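From: Rogério Pimentel
To: zosholm-walkers
Subject: Re: [zosholm-walkers] Packing list for the July walk

On Wednesday, Boonyarit wrote:
> The Hostel has confirmed 16 beds for us. Can someone who did
> it last year post a packing list? Also, is the Druvus trail
> as bad as people say, or were people just tired?

Both. People were tired because of the Druvus trail.

It climbs 700 meters before lunch, and the guidebook calls this stretch "rolling." I have the guidebook. It weighs more than my tent did and I will not be bringing it again.

As for the list, I can only tell you what I carried and regretted. Cotton, mainly. Last year I took a thick cotton hoodie that got rained on the first afternoon and stayed damp until I gave it away. One warm layer, one rain layer, two shirts. If you are holding a third shirt, put it down.

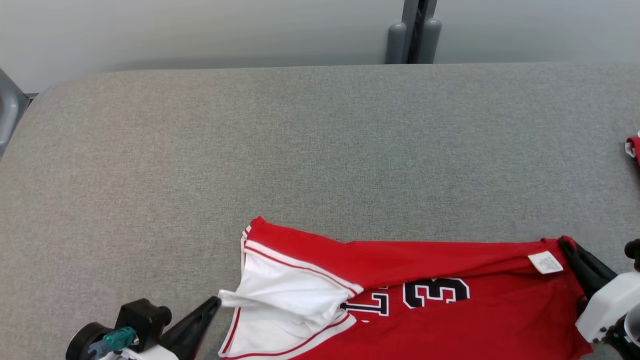
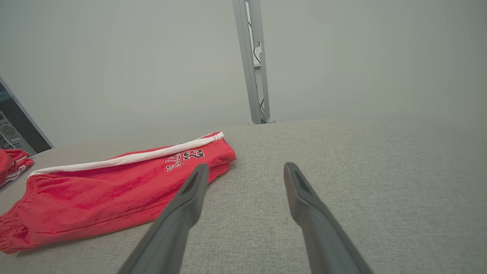

CLOTHES, CONTINUED

Anything red will turn your socks pink if you share a wash at the Hostel. There is one machine, it takes coins, and it has one temperature. I now own a good deal of pink.

Sports jerseys are fine for walking and dry overnight on a bunk rail. Sweatpants are for evenings only. I know they are comfortable. So is staying home.

Shoes: whatever you have already worn for a month. Last year's new boots lasted until the second bridge, and their owner did the rest in sandals and a very bad mood.

Food: the shop in Zosholm shuts at noon and does not care how far you walked. Buy bread the day before. The cheese is good. The sausage is a matter of faith.

Money: a bed is 40 a night with sheets. Bring cash. The card reader was "being looked at" last year and I assume they are still looking.

Boonyarit, put me down for a lower bunk, please. I had the top one last time and the ladder has a rung missing.

Rogério

PS. The full trail is 143 kilometers. The poster says less. The poster was made by the same people as the guidebook.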